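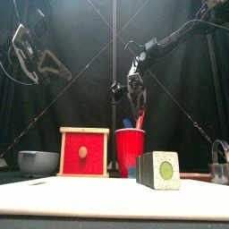 CHAPTER 3
A Place for Everything: Sorting and Storing the Things We Use

Think of the last time you looked for a spoon in someone else's kitchen. You probably found it on the second or third try, and you probably didn't ask. That is a small wonder! A stranger arranged that room, and still you could guess where the spoons would be. In this chapter we look at how such guesses work, and at how to set up a shelf, a drawer or a tabletop so that other people can guess right too.

A row of ordinary objects makes a good starting point. Take a gray ceramic bowl, a square wooden box with a red felt-covered front, and a red plastic cup with a red-handled utensil standing in it. How many ways can you sort them? By color, the box front goes with the cup and the bowl is left alone. By material, the ceramic, the wood and the plastic all part company. By use, you first have to decide what the box is for - and its small round knob hints at a drawer, so it may be a place to keep things as well as a thing to be kept.

The cup raises a question of its own. We think of a cup as something to drink from, yet with a utensil standing in it, it is a holder. Homes are full of objects doing a second job like this, and we will meet many of them in Section 3.2.

The household survey used in this chapter comes from the town of Mernavberg, where families listed every loose object in one room and wrote down where it was kept. The final list ran to 2,104 objects. Reading it is great fun (one family kept its string in a teapot), and it gives us real material to argue over.

What you will learn

By the end of the chapter you should be able to:
- sort one group of objects by color, material, size and use
- tell open storage from closed storage, and say when each works well
- plan the layout of a small work surface
- explain your plan to someone who has never seen the room

Words to know

open storage, closed storage, holder, reach zone, category, mixed group

Before you begin

Clear a table at home or in class and put 4 objects on it, each from a different room. Sort them in as many ways as you can and write down every rule you use. Then swap tables with a partner and try to work out your partner's rule just by looking. Some rules are easy to spot and some are wonderfully sneaky - keep your notes, as you will need them for the project in Section 3.4.

3.1 What Goes with What?

Most of us sort by use without giving it a thought. Plates sit near plates, and pens near paper. But walk through a toy shop and you will soon find shelves sorted by size, by age or by color.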